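What I Went to See at the Open Day, and What I Came Home Thinking About

When the flyer for the Grallau open day came through our door, my first thought was that I had better things to do with a Thursday afternoon. I'm not an engineer. I spent most of my working life in a mail-order warehouse on the edge of Flavden, first picking, then packing, then telling other people how to pick and pack, and I retired with two sore knees and a firm opinion that machines should be kept well away from anything you might want to find again. But my neighbor Floarea Mihăilă had already signed us both up, and she'd promised to drive, so off we went (with sandwiches, because she doesn't trust the catering at this sort of thing, and she was right).

I expected to be sold something. You know the kind of afternoon I mean, with a screen, music that's a bit too loud, and a young man in a new shirt telling you the future has arrived. There was a little of that in the front hall, I'll admit. But the part I want to write about was at the back of the building, where Aurel Chiriac and Nkrumah Essien had a robot arm taking small packages out of a metal bin, and where the two of them talked to 13 visitors for the better part of an hour as if we were all sensible people who could follow.

My opinion, since this is supposed to be an opinion column, is that every company putting robots into a workplace ought to do what those two did, and ought to do it before the first machine is bolted down. I mean let people stand there. Let them see the slow parts! Half of what frightens folks about automation comes from having only seen it in advertisements, sped up and set to drums, and half of what lets managers make foolish promises comes from exactly the same place.

Mr. Chiriac told us they had made 467 tries that week and that he still wouldn't leave the thing alone overnight. I liked him for that. A woman near me asked how many people it would replace, and he didn't duck the question. He said that in their own plans it might handle up to 400 items an hour someday, that a good picker could beat it now, and that anybody who told her what would happen to jobs in 6 years was guessing. She wasn't satisfied, and I don't think she should have been, but she'd been spoken to like a grown-up, and she stayed to the end.
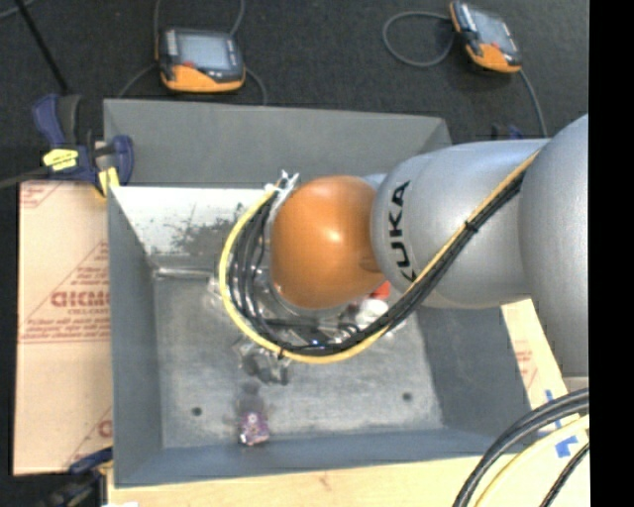 Leonardo Fontana

What struck me most was how homely it all looked up close. The arm itself is a handsome thing, silver and bright orange with KUKA lettered along it, but then your eye goes to the cables, yellow and black, looping around the joint and held with little ties the way I used to tie up tomato plants. The bin is scratched, with a clamp on the corner, and there's blue tape stuck down off to one side. And all that iron leaning over one small purple and pink packet! I must have handled a million packets like it without giving my own fingers a moment's credit.

Floarea says I'm being sentimental and that by August I'll be complaining about robots again. She may have a point. I still worry about the youngsters starting out where I started, and a friendly afternoon doesn't pay anyone's rent. The people who own these machines will decide how the savings get shared, and they weren't the ones in the back room answering questions.

But if your employer starts talking about automation, ask for an afternoon like ours. Ask to stand by the bin, bring your rudest question and take your time over it. Mr. Essien told us they'd gladly hold another one if enough people wrote in, and I sent my letter on Saturday.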